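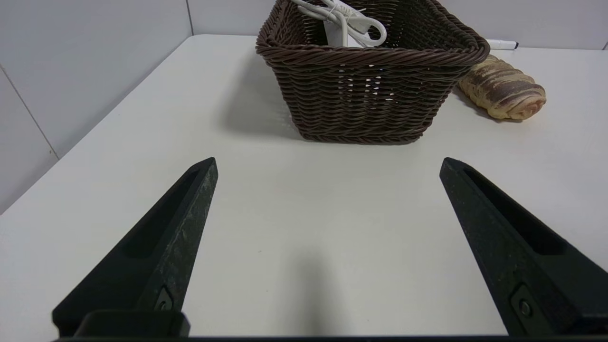
*White tabletop, gripper open.*

**Thread: Hiltus Harbour Hotel, worth it for two nights?**

**kaiwen_fu**
Just back from two nights at the Hiltus and I'm still buzzing! We had a room on the eleventh floor facing the ferry pier, and I sat in the window seat with a pot of tea until gone midnight watching the boats come in. The bed was enormous, and the bath (a proper deep one) fills in no time. Ask for a room ending in 08 if you can. Ours was 1108 and it's on the corner, so you get water on two sides.

**afroza.t**
Oh lovely, we're booked for November! What was breakfast like? I've read such mixed things. 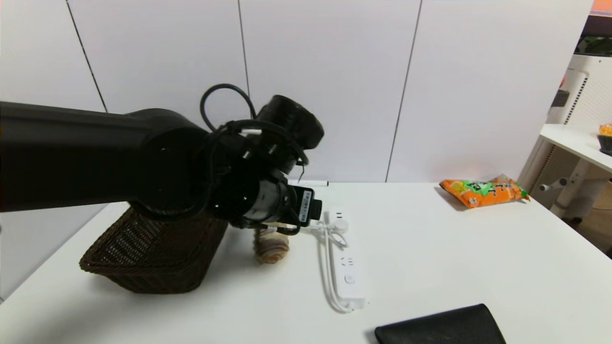 **kaiwen_fu**
Loved it. Go before eight, while the cardamom buns are still coming out. The egg station gets a queue later on but the chap running it is so cheerful you don't mind.

**Prasanna W**
Have to disagree on breakfast. I was in 108 on the first floor and by half nine the hot trays were nearly bare. For more than 300 a night I want a sausage. Gorgeous building though, and the staircase is a stunner.

**oddur_b**
108 is right over the loading bay, isn't it? I had it last spring and moved after one night. The desk swapped me without any fuss, full marks to them.

**Prasanna W**
That explains the 5 a.m. bin lorry. Wish I'd asked!

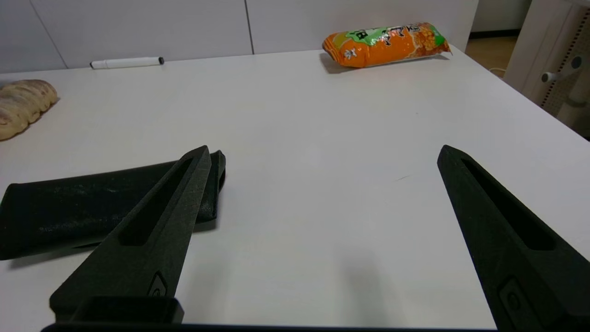
*Gripper open over the table, with bits and bobs scattered about.*

**Vasanthi K**
Skip the hotel breakfast and walk to Mukik, behind the fish market. Best flatbreads I've had in years, and you'll be full till supper. We went both mornings.

**kaiwen_fu**
Mukik is brilliant but it's tiny, and with a pushchair I'd still stay in. Dinner is another matter, go to Siddiqui and order the lamb!!

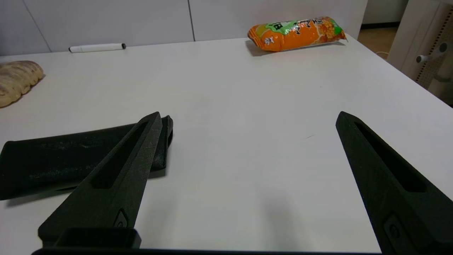 **afroza.t**
Siddiqui is on the list, thank you. Does the Useck tram still stop outside, or do we need a taxi with the cases?

**oddur_b**
Still stops right at the door. Sit on the left coming in for the bridge.

**Prasanna W**
Right, I'd go on the right. You get the lighthouse.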